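Covering a big table with kraft paper and painter's tape: does it hold up?
Home & Table board > Tables, Linens, Setting Up

Posted by marlene_lenz

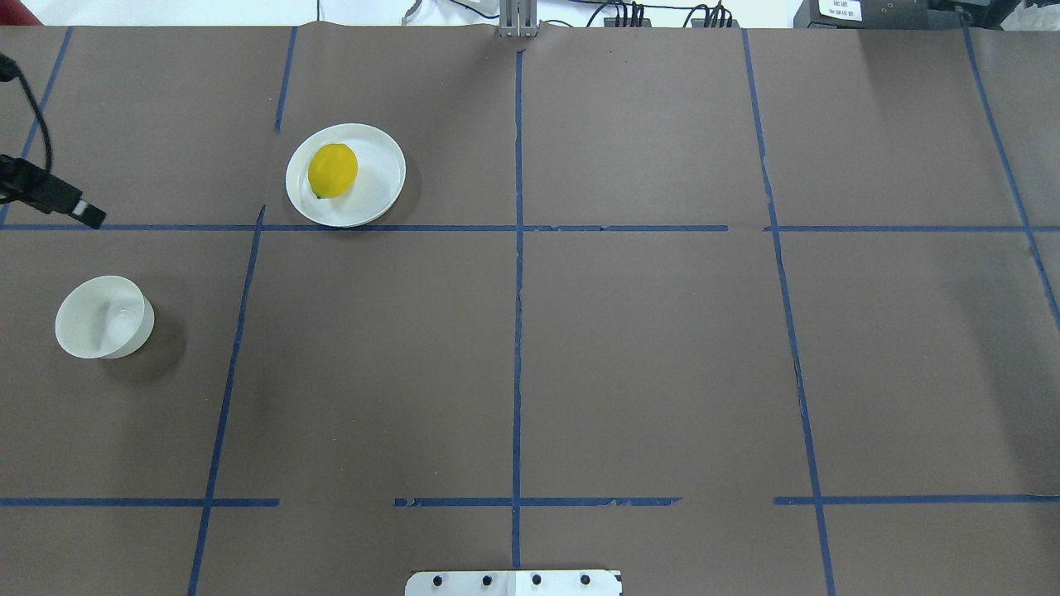 Hello all, long-time reader and very occasional poster. I've been asked to set up the long tables for our street supper in September, and I have more or less decided on brown paper in place of cloths. Last year we used cloths (mine, mostly) and I was soaking out beet stains until Thanksgiving. I like the look of plain white dishes on brown paper so much, and a lemon on a white plate is about as much centerpiece as I ever want. The blue tape is my other idea. I thought I would run it in lines across the paper so that everybody has a sort of place marked out, and the serving dishes have their own squares in the middle and don't wander.

My questions, and please be as fussy as you like because I certainly am:

Does painter's tape stay down on brown paper for a whole evening, or does it curl?
Is dark brown too gloomy once the sun is down? I could get the lighter stuff.
Do you tape the paper to the table or wrap it underneath like a present?
And does anyone have a way of getting the lines straight? Mine lean. I start out with every good intention and by the far end I'm headed for the neighbor's yard.

The tables are the church hall kind, with a slick top, and a couple of them are really just doors on trestles.

Thank you in advance, and hello to anyone who remembers me from the jam jar thread!

Marlene

Reply from trimadcombe_rhys

Marlene! I remember the jam jar thread very well, I still have the jars.

We've done paper on the tables at Trimadcombe for years (it's a little hall at the end of our road, we do a potluck once a month in the winter) and I would never go back to cloths. Painter's tape on paper is fine for an evening. It will lift a bit at the ends if people pick at it, and people do pick at it, especially the ones between eight and twelve years old and also my brother. Press the ends down with the back of a spoon and leave it alone.

What I'd worry about is taking it up again. If you want to reuse the paper, forget it, the tape brings the top layer of the paper with it about half the time. We just roll the whole thing up, crumbs and all, and that is the great joy of it. Peel off what tape you can if your recycling people are strict.

Dark brown is lovely at night if you have candles or those little battery lights. White dishes practically glow on it.

Reply from AshtonKatene

I'm going to be the grump here and say I don't like the tape. The paper, yes, a hundred times yes. But a grid of blue lines all over the table makes it look like somebody is about to paint the garage. If you need places marked, write people's names on the paper with a fat marker, or draw a circle where the plate goes. My kids do this at every birthday and they get a half hour of peace and quiet out of it and so do I.

Also, in my experience, nobody's plate stays in its square past the salad.

On dark versus light, I'd go lighter. You can see drips on the light stuff but you can also see the food, and you can write on it without needing a special pen.

Reply from marlene_lenz

Ashton, I laughed out loud at the garage. You may be right. I do like the blue, though, it's cheerful against the brown and it goes with my lemons. Maybe I've been looking at it too long.

Rhys, I never thought of the spoon. I've been using my thumbnail and it's in a terrible state.

Reply from elaheh.akbari

Hello Marlene, I have to disagree with Ashton a little, in a friendly way. I love a taped line on a table. My aunt's restaurant did the whole patio like this one summer, with a long line down the middle for the shared dishes, and then shorter lines across. The guests understood it right away. Strangers who sit at a long table are often shy about where their elbows may go, and I think the lines gave them permission to spread out.

For straight lines, don't unroll the tape as you walk. Two people, one at each end. Stick your end down, let the other person pull it tight in the air above the paper, look along it with one eye closed, and then lower it all at once. When I do it alone I fix a piece of sewing thread first, from one edge to the other, and follow the thread. For the short lines I fold a sheet of newspaper into a square corner and use that.

And please let the diagonal ones be! A slightly crooked line at a supper is very charming. If you want it like graph paper you will be out there with a ruler when your guests arrive.

One more thing, lemons. Buy the ones with a bit of green still at the tip if you're setting up a day or two ahead. They last longer and I think they're prettier than the perfect ones.

Reply from fletcherp

Doors on trestles, so you have edges that aren't at the same height as the tables next to them? That will be your real headache. Paper over a step like that tears the first time somebody leans on it. I did a run of five mismatched tables for my parents' anniversary and the paper had split at every join before the soup came out. What I ended up doing was cutting the paper at each join, overlapping it a hand's width with the high side on top, and taping only the top piece.

As for wrapping underneath, yes on a slick top. Fold it over like a present, as you said, and tape it to the underside with something stronger than painter's tape. I used the wide packing kind. Painter's tape is made to let go and outdoors in any damp it will let go sooner than you want. Use the blue on the top for looks and something ugly underneath where it counts.

If it's breezy, put the heavy things down first. Empty bowls won't hold paper down, I have chased one across a lawn.

Reply from AshtonKatene

Don't put packing tape on a borrowed door. I'm begging you. I did that once with a friend's closet door and it took the finish off in a strip, and we are still friends but the door comes up every Christmas. Clips. The spring clips you get at any hardware store. They go on in a minute and come off in a minute.

Elaheh, I take your point about the elbows, and a single line down the middle I could live with. It's the full checkerboard I object to.

Reply from fletcherp

Fair about the door. Mine were all folding tables with that hard plasticky underside and I didn't think about varnish. Clips for the doors, tape for the hall tables.

Reply from trimadcombe_rhys

Clips do catch on people's sleeves and laps, so put them on the ends, and if you need them along the sides put them where the trestle legs are, as no one sits there anyway.

How much paper are you buying, Marlene? We get ours on the big rolls and split one between a few households. A roll goes on forever. The last one we bought did two winters and then wrapped everybody's presents besides.

Reply from marlene_lenz

I've got 131 people down as coming, if you can believe it, and that was before Mr. Dunleavy's side of the street answered. So a big roll, I think, and I'll have what's left over for wrapping, you've sold me on that.

I had a go this afternoon with Elaheh's sewing thread on the dining table and I'm very pleased with the long line. The short ones I did by eye and they lean, but I've decided I am going to be charmed by them. I tried it with the deep white bowls too, off to the left of the plates, and I think one bowl to every two people will be plenty for olives and bread crusts and so on. Any more and there's no room for the food.

My daughter came through, looked at the table, and asked if we were having it re-tiled. So that's one vote for Ashton.

Reply from elaheh.akbari

Your daughter will come around when she sees it with the lights on. Please do olives! And set a few halved lemons near the fish if you're serving any, people always go looking for them.

Reply from AshtonKatene

Tell your daughter I said hello and that she has an excellent eye.

Marlene, leave a few markers out on the tables, tape or no tape. I promise the grown-ups will be drawing before dessert. I saved a piece from my mother-in-law's seventieth with everybody's handwriting on it and a very bad picture of a goat, and it's the only decoration I've ever kept from a party.

Reply from marlene_lenz

Markers are on the list. I'm thinking now of one blue line down the middle of the hall tables, and the whole grid on the two doors where the children will be, as they'll like having their own squares to draw in. Does that sound like a reasonable peace treaty?

I still have to find out who has clips. Fletcher, how long did yours take you to lay, start to finish, for five tables? I'm trying to work out whether I can do the paper the same morning or if I need to get people over the night before, and then there's the dew to think of.

Reply from fletcherp

Five tables, two of us, under an hour, and that was with an argument in the middle of it. Do it the same morning. Dew will turn that paper to soup. Cut all your lengths indoors the night before, roll them loosely, and write on the back which table they're for.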